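I've never bought the idea that clear bins make you tidy. Tuva Wikström swears by them and has been after me since August to convert, so I finally cleared the table and gave it a go.

Her theory is that if you can see what you own, you stop buying more of it. Maybe. I can see plenty of what I own already and it has never slowed me down. She also says you need 11 bins to do a room properly. I started with two — one for things in use, one for things I keep meaning to deal with — and I already can't tell you the difference.

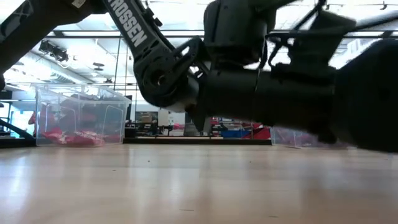 Filed under: Workshop, Doubts

The two bins live at the far side of the table for now. I do like having the pale wood clear in front. The rest of the room is as cluttered as ever, and Tuva can say what she likes about that.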